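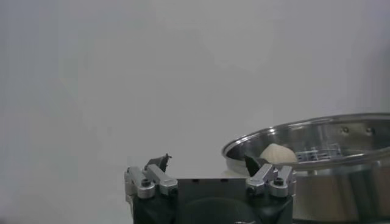 Wear Testers and One Part-Time Fitting Assistant Wanted for Kitchen Aprons and Chef Trousers

By Felicidad Malabanan
8th January
3 min read

Tetero makes and rents work clothing for restaurants, school kitchens and bakeries. We are preparing a new line of bib aprons and chef trousers under the name Kim, and before we cut the full order we want that working people wear the samples in their real shifts and tell us what is wrong with them.

We look for two kinds of people. Please read both parts, as the conditions are different.

Wear testers

We have 32 places. You can apply if you work in a commercial kitchen, a bakery or a dish room, at least four shifts in each week, and your employer agrees in writing that you wear our garments. Head cooks, line cooks, dishwashers and trainees are all welcome. You do not need to be a customer of Tetero.

Each tester receives two aprons and two pairs of trousers in the correct size. The test takes eight weeks and starts in March. During this time we ask you to:

- wear the Kim garments on every shift, and not mix them with your old ones
- wash them at home or in your work laundry, following the care label, and write down each wash
- fill in a short form every Sunday evening (ten questions, mostly yes or no)
- come one time to our fitting room in Nelcombe, in the middle of the test, so that we can measure the shrinkage

Please do not repair the garments yourself. If a seam opens or a button falls off, put the garment in the return bag and we will send another one. We want to see the damage as it happened.

The trousers exist in regular and long leg. The waist has elastic at the back and a drawstring inside. The fabric is a cotton and polyester blend, so if your skin reacts to polyester this test is not for you. The apron has a cross back, and we know already that some people prefer the neck strap. Your opinion on this point is especially wanted.

Testers are paid with a gift card at the end of the eight weeks and keep all garments. Travel to Nelcombe is paid back against the ticket.

Fitting assistant, part-time

This is a paid position of 20 hours in a week, Monday to Thursday, for the period of the test and one month after it. You will work with Jerome Umali in the fitting room. Your tasks are to take measurements, label the returned garments, enter the Sunday forms in our spreadsheet and answer the testers by phone and e-mail.

We ask for:

- experience with garments, for example in alterations, a uniform store or a laundry
- careful handwriting and basic knowledge of spreadsheets
- a friendly manner with people who call you after a long shift
- ability to lift boxes of folded clothing

Sewing skill is good to have, but it is not required. The hourly pay is told at the first phone call, together with the exact hours.

How to apply

Testers: send your name, your job, your usual clothing size, your height and the name of your workplace. Write "Kim test" in the subject line. Virgilio Evangelista reads these messages and will send you the size chart and the employer letter.

Fitting assistant: send a resume of one or two pages and a few lines on why this work interests you. Use reference number 3597. Interviews are held by Jerome Umali at our Nelcombe address.

Applications for both are open until the end of this month. Everybody gets an answer, also if it is a no.

Tetero Workwear, Nelcombe | Contact: Virgilio Evangelista, Testing Desk | © Tetero. All rights reserved. | Back to top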